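Open Day at the Gillies Tea Warehouse, Fallby
June 13, 2019

Gillies opens its Fallby warehouse to the public twice a year. I took the bus from Prurkstead, which stops at the bottom of the hill, and walked up. Entry was $4 and included the tour and a tasting. You sign in at the front office and they give you a paper badge.

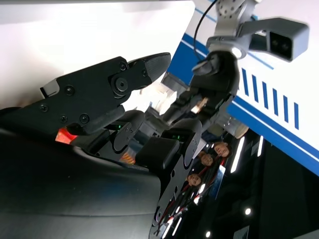 The warehouse floor

Our group went in at the side door. The tea comes in paper sacks on pallets and is stored by country, with the black teas nearest the loading dock. The building holds 300 pallets when full. The guide said it gets to that point in September, before the holiday orders go out. Smoked teas have their own room with a separate door, and you can smell it well before you reach it.

Blending is done in two drums at the back. They were not running during our visit, but we were allowed to look inside one.

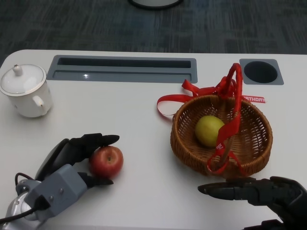
Breakfast blends make up most of what Gillies sells, and the recipe has to be adjusted as each new crop comes in. The tasters brew every sample for four minutes and compare it with the last batch. At home I use a lidded cup for this, a white one with a thin gold band much like the one on the table, and the lid does keep the heat in. We tried four teas. The Stitodgate Breakfast was the strongest and I thought it needed milk. 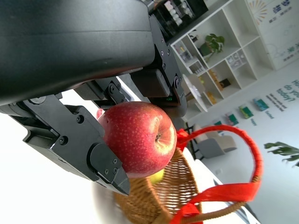 The shop is next to the exit and takes cards. Loose tea is cheaper there than in town, but the tins cost the same. I bought two bags of the Stitodgate and one of the smoked. The last bus back to Prurkstead leaves at 4, so take the morning tour if you want time to shop.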